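Pevstead Cup Return Project
Progress report to the Prendach Community Fund, April 27, 2021

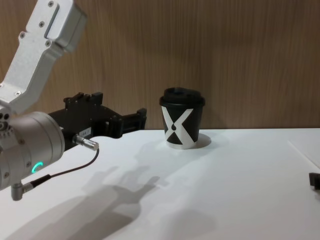 Where do people drop off a used cup, and do they have to buy another drink to do it?
Any of the return tubs will take it, at the café counter, the library foyer or the rink entrance, and there's nothing to buy. Give the cup a quick tip-out first and pop the lid in the smaller tub beside it.

We're very happy with how the winter went. The tubs have been out since September and the total to the end of March is 1010 cups returned, which is well past what we pencilled into the application (we had hoped for half that by now!). The rink turned out to be our busiest spot by a long way. Parents finish a coffee in the stands, walk past the tub on the way to the parking lot, and in it goes. The library was slow until the staff there suggested moving the tub from behind the coat rack to beside the book drop, and it has filled steadily ever since.

Cups and lids

Black paper cups are still the hardest to sort. The dark colour hides whatever is left in the bottom, and our sorters have asked for a better lamp over the table. We bought one out of the small equipment line for $20 and it has made Saturday sorting much more pleasant. Lids are going well. Sleeves go in with ordinary cardboard and we have stopped tallying them.

A batch of 166 cups had to be set aside in January after a tub was left outside overnight and filled with slush. They went to landfill, sadly, and are not in the total. The rink tub now lives inside the second set of doors.

The counter

The new white tabletop at the café is in, and we love it. Tekwood supplied it at cost and cut it to fit the nook by the wood-grain wall, so a person can set down a cup, take off the lid and sort the two without juggling mitts and a purse. It wipes clean in seconds. We had planned on a darker finish to hide coffee rings, but the white shows a spill right away and it gets cleaned up right away, so we're glad we were talked out of it. The edge on the side nearest the till still needs a bead of sealant. Tekwood will come back for that at no charge.

Signs

Paju did the sign artwork and the first version was lovely but wordy. The new one has a drawing of a cup, a drawing of a lid and two arrows. People follow it! We've had far fewer muffin wrappers in the tubs since it went up, although the odd banana peel still appears at the library. French and English versions are both up at all the sites.

Budget

Spending is on track. The tabletop came in under its line, and with your approval we would like to move the difference to hauling, where fuel has cost us more than planned. The sign printing invoice hasn't arrived yet, so that amount is shown as committed in the attached sheet. Nothing else has changed from the budget you approved.

What's next

We have 2 more sites ready to go as soon as the tubs are delivered, the curling club and the medical centre. The curling club has already cleared a space near its canteen and keeps asking when we're coming, which is a very nice problem to have. We would also like to try a weekday sorting shift over the summer, when the Saturday crew thins out for cottage season.

The school visit is postponed until classes are taking visitors again. The kit for it is packed and stored at the library.

Our next report will reach you in September with the site-by-site totals and final invoices for the counter work.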